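Raising the ferry Quiambao – notes for my talk
Vlastimil Šimko, 2024-01-28

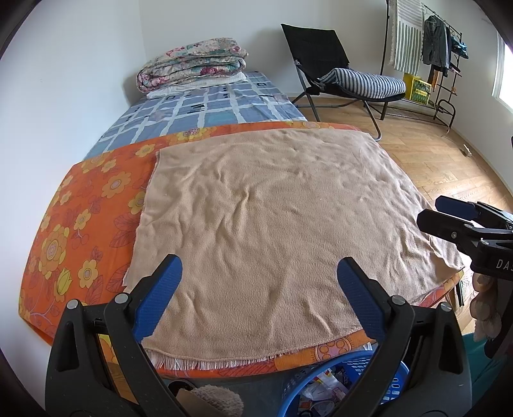 Start with the river, not with the ship. Most people in the hall know Vilitbridge only from the road.

Slide 2. The Quiambao was 65 feet long and worked as a supply ferry in the war. She sank at her mooring in May, 18 years after the last army cargo. Say slowly: no one was on board.

Slide 3. The lift. Rommel Dizon led the divers. They passed the slings under the hull by hand – the mud was too soft for the pump. Pause for the drawing.

Slide 4. The engine. Noel Espiritu has taken out 101 parts and cleaned them. The crankshaft is good. The fuel tank is not, and we will make a new one.

If they ask about the wheelhouse: we have only one old plan, and Édgar Carhuamaca thinks it shows a sister boat. I agree with him, but I cannot prove it.

Thank Ramil Calimlim for the use of the slipway. Then questions, ten minutes.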